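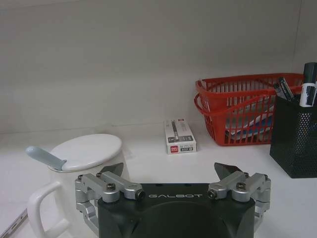 4. Setting up your Penano desk lamp

Before you start, check that the model number on the underside of the base is 1372. If it is 3259, use the clamp instructions in section 6.

4.1 Placing the base

1. Choose a flat, dry surface within reach of a wall socket.
2. Peel the film from the four rubber feet.
3. Set the base down with the power inlet facing the wall.
4. Press down on the back edge. If the base rocks, turn it a quarter turn and try again.

Caution: Do not stand the lamp on a radiator shelf or under a curtain.

4.2 Fitting the arm

1. Hold the arm upright and line up the notch with the mark on the base.
2. Push down until it clicks.
3. Tighten the collar by hand. Do not use pliers – the thread is soft and will strip.

Note: A new arm feels stiff for the first few weeks. Do not oil the joints.

4.3 Arranging the desk

Light should come from the side opposite your writing hand. Right-handed users should place the lamp on the left. Keep tall items such as pen holders behind the area you want to light, or they will cast a shadow across your work. 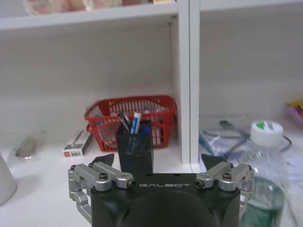 Fig. 4b. Pen holder on the shelf.

4.4 Connecting the power

1. Plug the small end of the lead into the base.
2. Plug the Ralix adaptor into the wall socket and switch on.
3. Touch the dial once. The lamp comes on at its lowest setting.
4. Turn the dial clockwise for more light.

Caution: Use only the adaptor supplied. Other adaptors may fit the inlet but can damage the lamp.

4.5 If the lamp does not light

Check the socket with another appliance. Unplug the lead at both ends, wait a minute and reconnect it. If the dial flashes, the arm is not fully seated – repeat 4.2. Replacement leads are sold under part number 771, and collars under part number 1668.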